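Can a machine do it yet? Household and workshop chores, one by one
Updated 19 June 2018

Plastic bags are still among the hardest things in the house for a machine to pick up.

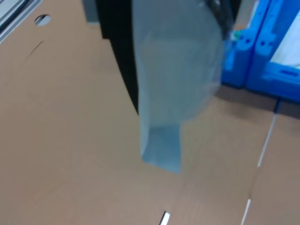

How to read this page

Each chore below gets a short answer, then what to do in the meantime. "Yes" means you can buy something that does the job and walk away. "Partly" means it does some of the job and you do the rest. "No" means it exists in a lab or on a trade show stand, if it exists at all. Prices are left out because they change too often.

Picking up and sorting plastic bags

No, at least not for home use.

A bag has no fixed shape. A gripper that can lift a tin of tomatoes a thousand times in a row may close on a bag and get one layer, two layers or nothing. Thin plastic also lets light through, which makes it hard for a camera to judge where the edge is. Once lifted, the bag hangs and swings, and the bottom is never quite where the top would suggest. Dropping it into a crate is easier than laying it flat, and laying it flat is easier than folding it.

In the meantime:

Flatten bags on the bench as you empty them. Smooth from the closed end toward the handles so the air gets out.
Fold lengthwise twice, then roll from the bottom. Tuck the handles in last.
Keep them in one crate and stop when it is full. Take the overflow back to a shop that collects soft plastics.
Bags that held meat or fish go in the rubbish. Don't rinse and keep them.

If you are setting up a bench for a small arm in a workshop or classroom, use a matte surface in a colour that isn't close to the colour of your bags. Shiny white laminate under a clear bag is about the worst combination you can choose. Mark the spot where the crate sits with tape. A crate that has crept over a couple of centimetres is a common cause of missed drops.

Vacuuming

Yes, on hard floors and short carpet.

Robot vacuums are good enough now that we would recommend one to most people on a single level. They don't do stairs and they don't do edges well. Long fringes on rugs will stop them. So will phone cords, shoelaces and socks.

Our own test machine, an older Unico, ran in a two-bedroom unit for 31 days. It got stuck on 4 of them, every time on the same lamp cord. Taping the cord to the skirting board fixed it.

Empty the bin after every run, even if it looks half empty. Hair winds around the brush ends, so pull the brush out every couple of weeks and cut the hair away with a seam ripper or small scissors. Wipe the sensors with a dry cloth. Do not use window cleaner on them.

Mopping

Partly.

The machines that drag a damp pad will keep a clean floor clean. They won't lift dried sauce. Spot clean the kitchen by hand first and let the machine do the light work afterwards. Wash the pad without fabric softener, which leaves a coating and stops the pad from soaking up water.

Dishes

Partly, and it has been that way for decades.

A dishwasher washes. It does not clear, scrape, load, unload or put away. Arms that load a dishwasher have been shown many times, usually slowly, with a matched set of plates and plenty of space. Real cupboards have mixed bowls, one tall jug and a colander.

Scrape, don't rinse. Load from the back. Put cutlery in with some handles up and some down so the spoons don't nest, but keep sharp knives point down or out of the machine altogether. Unload the bottom rack first so that water pooled in the cups on top doesn't drip onto dry plates.

Folding laundry

No.

Cloth has the same trouble as bags, with sleeves. The folding machines we have read about want each item clipped on by hand, one at a time, and by the time you have clipped a shirt you could have folded it. Small items such as socks and underwear are generally not handled at all.

The best time saver is still to fold straight off the line. Take down towels first and fold on top of the basket, then shirts, then everything small in one heap at the end. Buy socks all of one kind and skip the pairing.

Mowing

Yes, if the lawn is simple.

A flat yard with one gate and few garden beds suits a robot mower well. The test lawn at Arkcombe is 660 square metres with a mild slope, and the mower there, a Riren, keeps up with it through the growing season. Laying the boundary wire took most of a weekend. Mark where it runs before you do any digging, and write it down somewhere other than a scrap of paper in the shed.

Pick up sticks and toys first. Keep children and pets inside while it runs. Clean the underside with a stiff brush with the power off, and check the blades for nicks when you do.

Sorting screws, nuts and washers

Partly, in a factory. No, in a home shop.

Vibrating bowl feeders have sorted single parts for a long time, but they are built for one part and need changing for the next. A camera and a small arm can sort a mixed tray if the parts are spread out and not touching. Tip a coffee can of odds and ends in a heap and it will struggle. Parts that overlap look like one strange part.

By hand, use a magnet inside a plastic bag to pull the steel out of the mix first. Turn the bag inside out over a tray and everything drops off clean. Sort by diameter before length. Throw out anything with rounded threads.

Sweeping the shop floor

Partly.

Don't put a household robot vacuum in a workshop. Metal swarf ruins the brush and fine dust gets past the filter. Larger sweepers, such as the walk-behind Kokkonen, do a good job of open floor but need a person at the handle. Under benches it is still a broom. Dampen sawdust slightly before sweeping so it stays down, and never mix oily rags in with the sweepings.

Windows

Partly.

The suction type will climb a large pane and leave it reasonably clean, with marks in the corners. Always use the safety line. For ordinary windows a squeegee is quicker. Use a bucket of warm water with a small squirt of dish soap, work from the top and wipe the blade after each pass.

Chores still to be added

Making beds, cleaning the oven, wiping benches, taking out bins. The next update is planned for September.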